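Ticket 678: Right arm drifts during teleop demos, mug and rack task
Opened by: Tõnu Dambrauskienė
Assigned to: Aigars Jaunzems
Station: Gornham
Status: Closed, grudgingly

Reported problem

When I drive the station by remote control, the right arm wanders inward while my hand is perfectly still. I know my hand is still because I rested it on a stack of Suominen catalogs. The left arm behaves. I had 59 demos to record for the mug task and threw out 16 before I admitted it wasn't my coffee intake.

June 17, 2026

09:10 Restarted the teleop software. Drift gone. Went to tell everyone. Came back, drift.

09:40 Swapped the left and right controllers. Drift stayed with the right arm, so the controller is innocent. I have apologized to it.

10:25 (Aigars) Checked joint zeros on the right arm. All fine. Moved it by hand in free-drive mode and recorded the same path that way. Playback was clean, no drift at all. So the arm knows where it is, and something upstream is telling it fibs.

11:05 (Aigars) Found it, I think. Stekar, our mapping layer, has a smoothing setting for each arm. Left was at 8, right was at 0. Somebody tuned the right side in February and left a note reading "temp." With no smoothing, every bit of sensor noise gets passed on as a sincere wish of the operator.

11:20 Set the right side to 8 as well. Ran the mug task again with both arms live, going slow near the rack.

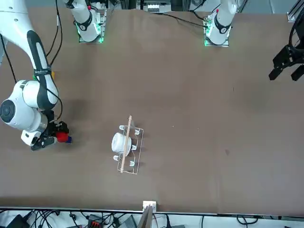 The other half of the fix is less glamorous. The clutch pedal has to be fully up before you re-center your hands, or the mapping grabs a half-pressed offset and keeps it until the next restart. I had been resting my foot on it. Aigars noticed this and was very polite, which was worse.

13:45 Recorded a fresh batch. No drift that I can see on the plots. Keeping the free-drive recording as a reference path.

Left to do: lock the smoothing value in the station config, delete the word "temp" from our vocabulary, re-record the discarded demos.

Comments (3)

Florusell
Same thing on our bench, also the pedal. We put a block under it so your heel has somewhere else to be.

Aigars Jaunzems
Config is locked now. If you need to change it, ask me and bring a reason.

pedalfoot
Does the smoothing add lag when you teach by remote? Ours feels like stirring soup at 8.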